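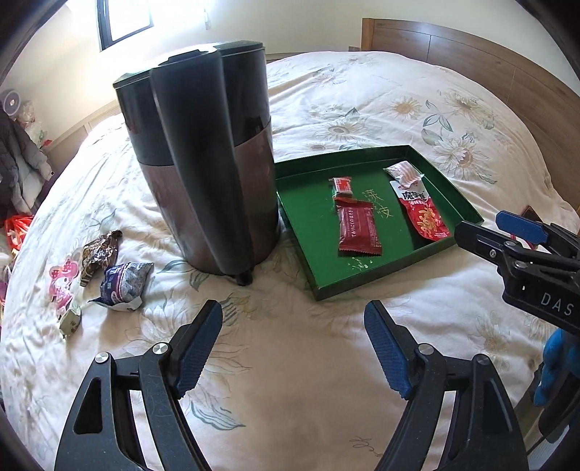
Hi all,

Peninah Ogola wrote:
> Has anyone on the list done a full swap of their kitchen garden over to
> perennials? We moved to Zillthorpe in March and the bed behind the house
> is a mess of old bean poles and mint. I have maybe 399 square feet to play
> with and a bad knee, so the less digging the better. My neighbor says
> asparagus, my sister says don't bother with asparagus, and the catalog
> says everything will grow everywhere. What would you put in first, and
> what do you wish you'd skipped?

Oh, I have opinions on this one! We did pretty much what you're describing when we bought the place out past Gandedbridge, and I've been meaning to write it up for the list ever since.

First thing first, and I'm begging you, deal with the mint before you do anything else. I didn't. I thought I'd pull the big clumps and plant around the rest, and by the second summer it had come up through the strawberries, under the path and into a bag of potting soil I'd left sitting open by the fence. What finally worked for us was flattened cardboard, two layers thick, with a good deep pile of wood chips on top, left alone for a whole growing season. You still have to walk the edges and pull runners, but you can do that sitting on an upturned bucket, so your knee should be OK with it. If you want to keep some (I do, for tea) put it in a pot and put the pot on concrete.

Now asparagus. Your neighbor and your sister are both right, which won't help you at Thanksgiving. It takes up a lot of room, you can't really pick it for the first couple of years, and the ferns flop over onto everything in August. But I wouldn't give mine up. We have 15 crowns and that's plenty for two people who like it. If you're sure you're staying put, get it in early and let it sit there getting older while you figure out everything else. If you're not sure about the house yet, skip it. And buy crowns. I tried seed once and spent a year weeding around something that looked like green hair.

Rhubarb is the one I'd plant first if you made me choose. One plant, maybe two. It doesn't care about anything. Mine got run over by the propane truck and came back.

Sorrel is great if you like sour, and it's up before anything else in the spring. Cut the flower stalks or it seeds all over. Walking onions are fun and kids love them, but they do in fact walk, so give them a spot where you don't mind. Chives, yes, always. Lovage gets taller than my husband and one leaf is enough for a pot of soup, so I still don't know why I have three of them.

What I wish I'd skipped: Jerusalem artichokes. I know there are people on this list who love them and I can already hear the replies — go ahead. They gave us terrible stomachs and I was still digging up little knobs four years on. Also horseradish in the ground. Same story as the mint only deeper. And I'd skip the fancy raised bed kit. We paid $224 for one and the corners had let go by the second winter. Plain boards and long screws have held up much better.

For berries I'd go with currants over blueberries unless you know your soil is sour. We fussed over four blueberry bushes for years, sulfur and pine needles and all the rest of it, and got enough for one pan of muffins. The red currants next to them got nothing from me and they're loaded every year. You do need a net, or you're feeding the robins. Put it up when they start to color and peg the bottom down, and check it morning and evening in case something's got itself tangled.

One more thing about the layout. Leave yourself wider paths than you think you need. Ours looked roomy on paper and then everything grew in, and I couldn't get the wheelbarrow past the gooseberries without losing skin. I redid the main one wide enough to kneel in sideways and I use that side of the garden twice as much now.

The woman at the Rankin farm stand divides her rhubarb and sorrel in early spring and usually has extras out by the road in feed sacks, cheap. It's a bit of a drive from Zillthorpe but worth calling ahead. I can also dig you some chives and as much lovage as your trunk will hold (please, please take the lovage).

What's your sun like back there? If it's shady after lunch I'd change some of this around.

Welcome to the list, by the way!

Dot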